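Software Engineer, Manipulation Planning (simulation side)

Edanau
Posted Aug 30, 2018

We write the software that decides where a robot's hand goes next. Mostly it goes where we asked. We would like to hire a person who is bothered by "mostly".

Edanau is a firm of 10 people above a tile shop in Potholm. Our planner is called Skoro. It takes a model of a room, a wrist camera view and an instruction such as "fetch the plank", and produces a path for the arm along with a grip at the end of it. Skoro runs 4,000 simulated attempts a night. In the morning Nhàn Hồ makes coffee and reads out the failures in the voice of a shipping forecast. 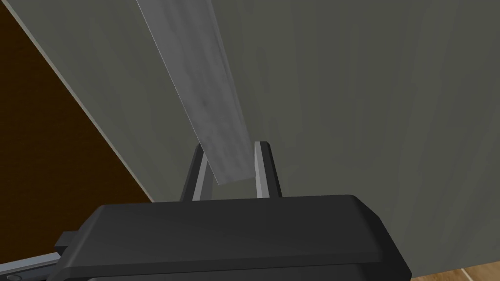 Long, thin objects are where your first few months would go. Our grasp scoring was written for mugs and boxes, and it has firm opinions about the middle of things. Ask it to take a board by the end and it will often plan a lovely approach, then fret about torque until the time limit runs out. Khang Khúc has a branch that fixes this and breaks 53 tests. You would inherit the branch, the tests and a note from Khang that says "sorry".

The other half of the job is perception. You would work with Xuân Hồ on the part of Skoro that turns wrist views into a map of free space, and on the tools we use to replay a run and argue over it.
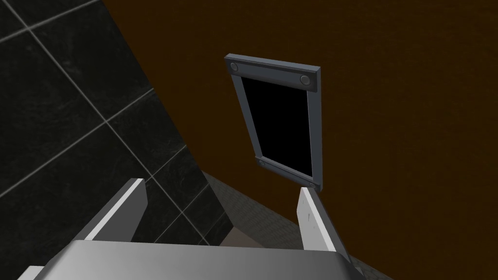

Depth is the usual argument. A planner that reads too little space stops short, and one that reads too much puts a finger through the wall, at which point the physics engine expresses itself freely. Plain dark surfaces are the awkward ones: a black panel in a grey frame on a brown wall could be a screen, a mirror or a hole, and the map has to pick something before the fingertip gets that close to the corner. At present it picks with great confidence. We would like less confidence and better error bars.

You will need:
Good C++ and passable Python, or the other way round if you learn quickly
5 years of writing software that other people had to maintain, and some remorse
A working grasp of motion planning, collision checking or camera geometry
Patience with quaternions

A doctorate is fine. So is not having one.

The post is full time and permanent, in Potholm, with one day a week at home if you like. The heating is being looked into.

To apply, send a CV and a page on a bug you are still cross about to Torben Grube, who reads them all. Colin Bloxham will then ring you for a chat, with no whiteboard. Interviews are in September.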